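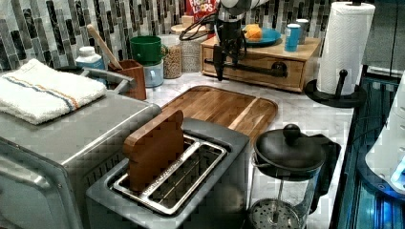

October 5, 2019

The gripper on the kitchen cell has been dropping off the bus since we moved the arm from the old bench to the counter. I posted a short note when it first happened and blamed the driver. The driver was fine. The fault was in the cable, and a second problem in our own code made it worse than it needed to be. These are my notes on both.

## Symptom

The arm is in the middle of a motion, the gripper stops answering, and the last commanded finger position stays latched. There is no protective stop and nothing in the arm's own log. After a delay anywhere from a fraction of a second to several seconds the gripper comes back, reports a position, and continues as if nothing had happened.

On most tasks you would never notice. On the toast task you do. The arm carries the slice over the toaster, the release command goes out during a dropout, and the arm then retracts with the slice still in the fingers. The first time, the slice caught the slot on the way up and the toaster came with it, a short distance, until the slice let go. It is a toy slice and the toaster stays unplugged while the arm is enabled, so the damage was a scratch. I would not want to repeat it with the French press.

I went back through the Ikimlow logs for the full set of runs on this counter. Out of 3,667 runs, 19 had at least one gap in the gripper status stream. Only two of those gaps landed on a release command. A fault rate like that is low enough to ignore and high enough to ruin a week.

## Things that were not the cause

**Driver timeout.** I had raised the status timeout in the Nundow driver in September. Putting it back changed how soon we heard about the gaps and had no effect on the gaps themselves.

**Supply voltage.** Oğuzhan Karaca put a scope on the 24 V line at the controller and closed the gripper on a wood block over and over. The dip at peak current was small and well inside what Surnar specifies for the gripper. We left the scope on for an afternoon of normal runs and caught one dropout. The voltage at the controller end was flat through it. In hindsight that should have told us to look further down the line sooner than we did.

**Electrical noise from the counter.** This was my theory and it cost a day. Ferrites on both ends, no change.

**Firmware.** We reflashed it. It made no difference, and I now have to redo the finger calibration.

## What the logs said once I asked properly

I had been plotting gaps against time. Doğukan Yazıcı suggested plotting them against joint angles, and the pattern was obvious on the first plot. Every gap fell in a narrow range of the last wrist joint, in poses where the arm was reaching toward the back left of the counter. Height did not matter. Gripper load did not matter. Direction did: there were gaps when the wrist was rotating into that range and almost none on the way out.

That is a mechanical signature. We jogged the wrist through the range by hand at low speed with the status stream open on a laptop, and on the ninth or tenth pass it dropped. After that Doğukan could make it drop on demand by pushing sideways on the loop near the gripper connector.

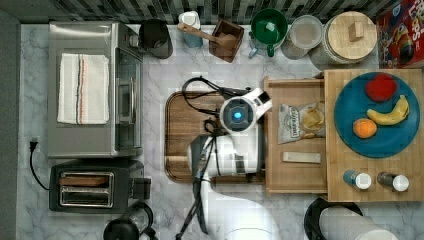 ## Cause

The cables run outside the arm and are dressed in loose loops. On the old bench the arm worked mostly in front of itself and the loops were sized for that. On the counter the wrist has to turn further to get at the items along the back wall, and the gripper cable runs out of slack before the joint reaches its limit. The load then goes into the connector.

The nearest tie was acting as a fixed point, so the cable was bending in the same place every time, a few centimeters behind the strain relief. We cut the jacket open after we took it off. One of the two data conductors had broken inside its insulation. The ends touched when the cable was relaxed and separated when it was pulled.

Nobody had rechecked the cable routing after the move. The checklist covers base bolts, e-stop, payload and tool offset. It has no line for cables, so it was signed off as complete. I signed it.

## The second problem

A broken wire should be an annoyance. It became a dragged toaster through our own release sequence, which was:

1. Send open.
2. Wait a fixed time.
3. Retract.

There was no check on the reported finger position between 2 and 3. I wrote it that way on the old bench to save cycle time and it worked for long enough that I stopped thinking about it. The stale reading made this harder to spot, too: when the stream drops, the driver keeps handing out the last good value with no age attached. Anything that polls it sees a healthy gripper that happens not to be moving.

## Changes

The cable is new, with a longer free loop at the wrist. The tie behind the connector has been replaced with a wide hook-and-loop strap that lets the cable slide. Getting the loop length right took several tries, because a loop with enough slack for the far reach also hangs low enough on the near side to brush whatever is standing on the counter. 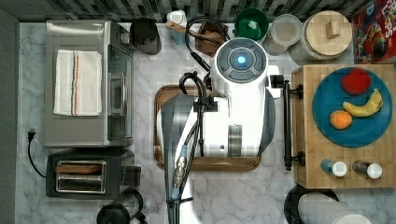

I settled on a length that clears the tallest item by a hand's width in the poses we use, and put a software limit on the wrist joint to keep it out of the poses we don't. The limit costs us one approach angle to the back row. So far the planner finds another way in.

In the driver, every gripper reading now carries a timestamp, and a reading older than 30 ms is treated as no reading. In the release sequence, the retract does not start until a fresh position says the fingers are open. If that does not arrive, the arm holds still and raises a fault. Holding still is the right default over this counter - there is very little up there that gets safer if the arm moves.

I tested the new sequence by wiring a switch into the data line and opening it by hand at random points. It held every time. I also tried it with the old cable before we cut it up, and got two real dropouts, both caught.

## Open items

- Add a cable line to the move checklist: full travel on every joint, by hand, with someone watching the loops.
- Ask Surnar if the stale value is intended behavior or just how our version of the driver wraps it.
- Redo the finger calibration.
- Inspect the same cable on the Bermúdez cell. It has the same routing and more hours on it. Oğuzhan has it down for November, and I would like it done before then.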